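Recording home demos with a handheld gripper, quick version

Wrote this up fast before I forget it all. Covers picking up small stuff off the floor and dropping it in a bin, by hand, with the two-finger gripper. Same steps work for remote control except where noted. Updated January 23, 2025.

What you need
Gripper, charged. Wrist camera. Laptop with Zevix (our recorder) installed. A free memory card. Something small to pick up, toys or socks are fine.

1. Check the camera first
Plug in, open Zevix, hit preview. You want both fingertips in view at the bottom and plenty of floor past them. If you can only see one finger the mount slipped. Loosen, turn, tighten, look again. Wipe the lens. Always wipe the lens.

2. Calibrate
Open all the way, press Set. Close all the way, press Set. Don't squeeze hard on the close or every grasp later reads as half open. I lost 80 takes to this in April. Not fun.

3. Walk the room
Move slowly around the space with the recorder running, camera pointed where you'd normally work. This is the map pass. Go low, go high, come back to where you began. Shiny floors are harder for tracking so keep some furniture legs in view while you move.
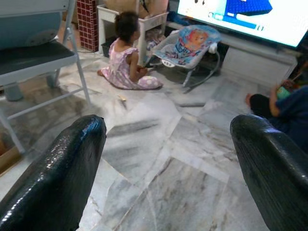

Don't tidy up too much either. A policy trained on bare rooms falls apart in a lived-in one. Leave the furniture where it is, leave the TV on if it's usually on. People at home should agree to being recorded before you start, get that in writing, then let them get on with their day.

4. Record a take
Start with fingers open. Pause one second. Reach, close, lift, carry, open, pause again. One object per take. Move slower than feels natural, fast wrist turns blur everything and tracking drops out.

If you fumble, keep going and recover. Those takes are usefull. If you drop it somewhere you can't reach, stop and delete.

5. Change things up
New start position every 4 takes. Different side of the room, different height. Hildegard Ostermann does hers standing and then kneeling and her data trains better than mine, so copy her.

Remote control instead
Same order, skip step 3. Clutch in before you touch the sticks. Expect some lag, wait for the arm to catch up befor closing.

6. Upload
Name the folder room-task-initials. Upload to Ulent, check the take count matches, then clear the card. Stuck uploads go to Ataberk Ekinci.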